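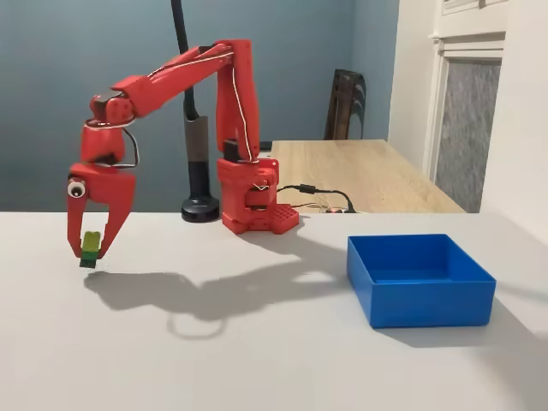
Figure 4. A small two-part block, yellow-green over darker green, just above the tabletop, with the open blue box still empty.

4.2 Small things and the boxes they go into

We come now to the part of the work that took up most of our afternoons, and which we had expected to be the easiest to write up: the putting away of very small objects into a box that sits on the same table. Anyone who has cleared up after children will know the task well, and will know too that it is rarely as quick as it looks. In the Toda playroom sessions the toys that took longest to clear were the little ones, the stacking pieces and odd blocks that end up spread across a table once the larger toys have gone back on their shelf.

Two things about the objects themselves seem to us to matter a great deal. The first is whether small pieces are put away singly or still joined together. A stacked pair such as the one in Figure 4, with a translucent piece on top and a darker square block beneath, can be treated as one object or as two, and our households were quite divided on the question. Families in the Oshima group tended to leave stacks as they were and drop them in whole, while the Stunari families, whose storage was divided up by colour, nearly always pulled them apart first. We did not ask either group to change its habits, and in the notes that follow a stack is entered as one item if it went into the box as one.

The second is the box. We chose to work with an open-topped, straight-sided plastic box, and we grew rather fond of it. A lid adds a good deal of fuss, and sloping sides take away floor space just where small pieces like to settle. Bright blue also shows up nicely on a pale table, so that there was seldom any doubt about where things were meant to go. We let the box stand at whatever angle it had been left, as people do at home, and found no reason to straighten it between rounds.

Each round ran until the table was clear or until 30 minutes had gone by, whichever came first. Across the whole of the September sessions this gave us 750 rounds and a little over 3000 items put away, all entered by hand on the Flanow sheets described in Section 3. A few of the sheets were filled in with more affection than neatness, and where the handwriting defeated us we left the entry blank.

The pace within a round was uneven, and pleasantly so. Larger pieces went early, then came a slower stretch in which people built things, took them apart again and talked, and then a last burst as the remaining blocks were gathered up. Rounds with many stacked pieces had the longest middle stretch, and we return to these in Section 4.3, where the colour-sorted boxes are considered separately.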